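The Case for the Short Season
2/15/21

I watched all 104 episodes of Tully before it ended in November, and I could tell you what happens in maybe a dozen of them. There was a murder in the boathouse. There was a second murder, also in the boathouse. For most of its run the show was good company, and I don't regret the time. But it should have been half as long.

Networks used to need the bulk. A show had to pile up enough hours to be sold into reruns, so the writers padded. We got the amnesia episode, the snowstorm episode and the one where everybody gets stuck at the courthouse. Streaming services don't have that excuse. They can make a season any length they like, and they keep choosing ten hours for a story that fills five.
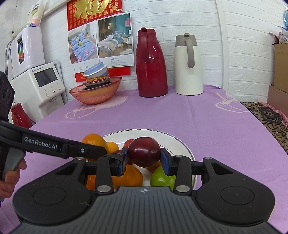 Havovbridge is the show I keep recommending to people. Its first season is six episodes, and Jocelyn Umali, who created it, has said she turned down an order for ten. You can feel the difference by the end of the second hour. Nobody drives to a meeting to repeat what was said at the last meeting. When the sister finds the letters, she reads them that same night.

Ultan Ó Briain argued in his Cultska column last month that viewers want the slack, that a long season lets you live with the characters. I see his point when it comes to comedies. I would take another 158 episodes of a sitcom I like and leave them running while I fold shirts. A mystery is different. If I have to wait seven hours to learn who was in the car, the answer had better be very good, and it almost never is.

Umali is writing a second season now. I hope she gets the same six hours, and that whoever is paying for it leaves her alone.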